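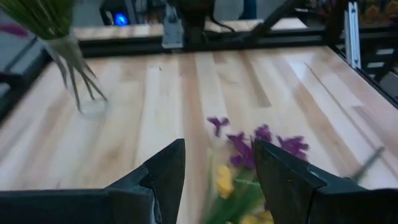

FÜLÖP, April

Csenge Medve keeps her artificial flowers in bunches by colour, then breaks the bunches up again when an order comes in. Purple with yellow is what cafés ask for most, she says.

“I start with the green,” she says. “Stems go in the glass first and I let them spread. If they stand up straight, the whole thing looks like a brush.”

She has been arranging for Domia for four years and works at a wooden table. Clear vases are harder than china ones – every stem shows.

Does she mind that they aren't real? “No. My mother does. She grows dahlias.”

A table arrangement takes her 15 minutes, or 10 if the stems have already been cut.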